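Harnthorpe Guest Rooms: Your Questions Answered

We get a lot of the same questions by phone and email, so we've put the answers together in one place. If yours isn't covered, please do write to us, and one of us (usually Carys) will get back to you as soon as the beds are made. This page was last updated on 9th September.

What time can we check in?

Any time from three in the afternoon until nine at night. If your drive is going to bring you in later than that, call us before supper and we'll leave the porch light on and your key in the box by the side door. We used to be stricter about this, but after a few years of snowstorms and wrong turns on the Jandlow road we gave up and bought the box.

How do I find you? My phone keeps sending me to the quarry.

Yes, it does that, and we're sorry! Turn your directions off once you pass the feed store in Jandlow and follow the signs for the lake. We are the gray house on the left after the second bridge, with the long gravel drive. If you reach the boat launch you've gone too far, though it's a pretty place to turn around.

How much is a room?

The two upstairs rooms are $100 a night for two people, breakfast included. The Bittencourt Suite, named for the family who built the house, is $200 a night and sleeps four if two of them are small. We don't charge extra for a crib, but there is only the one, so ask early.

Do you take a deposit?

We ask for one night up front. You can have all of it back if you cancel a week or more before your stay. Closer than that, we'll gladly move your dates instead, as long as it's within the same year.

Can we bring our dog?

One well-behaved dog is welcome in the downstairs room, and we keep old towels by the back door for muddy feet. Please don't leave your dog alone in the room while you're out. Our own dog, Arko, is elderly and sleeps through most introductions, but he does like to keep the rug in the hall to himself.

What is breakfast like?

Plain and plentiful, we hope. Svetozár Sokol does the cooking and is up early with the bread, so there's toast and jam from the start, then eggs however you like them, oatmeal on cold mornings, and fruit. Breakfast runs from seven-thirty to ten. If you're heading out at dawn to fish, tell us the night before and we'll pack you something in a paper bag. We can manage gluten-free and dairy-free without any fuss – just mention it when you book, because the nearest decent grocery store is a long way off.

May we use the kitchen?

Guests are welcome to the small kitchen counter at any hour for coffee, tea and snacks. We only ask that real cooking waits until you've talked to Svetozár, who is fond of his pans.

Mugs on the counter, and a mandarin on a plate.
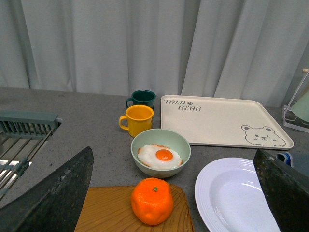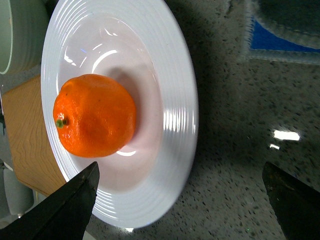

Is there Wi-Fi?

There is, and it's good enough for email and most movies, although it slows down in the evenings when the house is full. Cell service is best at the end of the drive.

Are the rooms suitable for someone who can't manage stairs?

The downstairs room has its own bathroom with a walk-in shower and a grab bar. There is one low step at the front door, and we have a ramp we can put down if you let us know.

Do you host weddings?

Only very little ones, in September, after the summer guests have gone home. Write to Carys Kneath with your dates and she'll tell you what we can do.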